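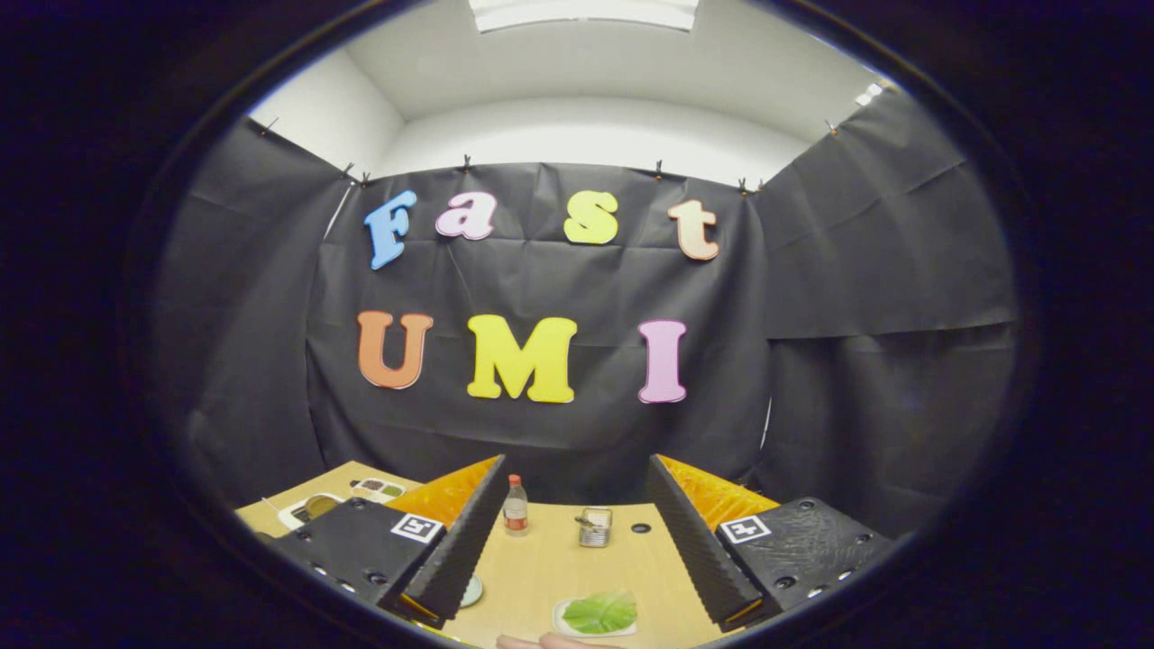 Dec 6, 2022

Backdrop and lettering, back bench.

Black cloth is up on the white wall: centre panel, left panel angled in, right panel hanging down the side. Held along the top with the small black clips. The right one still drapes in folds and has creases running across it. The cloth is wrinkled all over and it shines a bit under the ceiling light. Narayanan wants to steam it. I would try the iron on low on a spare corner first, as we don't know what the Zalville cloth is made of.

Letters are foam, pinned on. "Fast" on the top row, "UMI" below in the bigger size. Every letter has the thin pale outline, which helps the peach t and the pink I stand off the black.

To fix:
The t is lower than the rest of the row and too far right. Bring it up and in.
Close the gap between a and s.
The M is the largest letter in the bottom row. Meenakshi thinks it's fine. Leave it unless there is time to cut another.

Foam left from the October order: 2 sheets, 605 x 225 mm. Enough for a new M but not for redoing the whole top row at the bigger size, so the rows stay uneven for now.

Pins - the short ones from the Plondetti box work loose if the cloth is pulled. Used the 40 mm ones on a test scrap and they held better, though they need pushing in at a slant or the points go into the plaster.

Ask Meenakshi where the steamer went.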